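A Morning at the Gundolitz Workshop

2 Apr 2021

I've been promising myself a trip to Gundolitz for ages, and this spring I finally went. It's a shared workshop, the kind where you pay by the month and get a shelf and a key, and they'd opened up for the morning so people could see what the members are building. I drove over with a thermos and way too many questions!

Getting in

Parking is behind the building, next to the tile place. Go in by the side door (the front one sticks) and sign the sheet. Coffee was free and pretty good. I had a quick look at the wood room, where a guy was gluing up a cello stand, but I was really there for the arms.

The two-arm build

Dalia Berrada has been working on this with three other members since December. They call it Fesus, and the plan is a pair of arms that can tidy up a bench: pick up the small stuff, drop it in a tray, move the tray. They've put 2840 into it so far, split between them, and she has every receipt in a folder, which I admired very much because my own projects run on denial.

I got to stand right up at the table and stare. The fingers are my favorite part, all flat black plates with little silver screws and pivot pins, and they open up into a big wide V. There's a tiny green light glowing on one of the joints too. I could have watched that thing for an hour, and I'm told some visitors do.

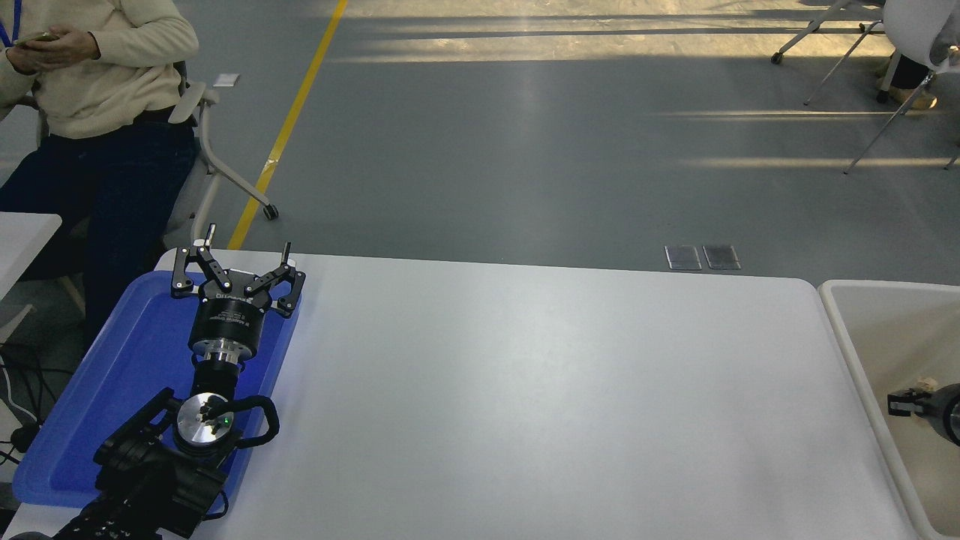
What gives them trouble

Soft things, mostly! Dalia said a hex nut is easy and a rag is a nightmare, and the arm will happily close on the edge of a cloth and come away with nothing. They've rewritten the grasping part seven times (she said it with a straight face). The other headache is getting both sides to agree on where the table is. Bump a leg and you're measuring all over again, so please, if you go, don't lean on it like I did.

The small stuff

Amitz, the parts swap they run in the back, was worth a dig. I came home with a bag of bearings and a stepper motor I have no use for yet. There's a soldering class called Shehata on the upstairs floor, about two hours long, and I put my name down for the next one.

Bring cash for the swap and wear shoes you can stand in. I stayed till they started sweeping.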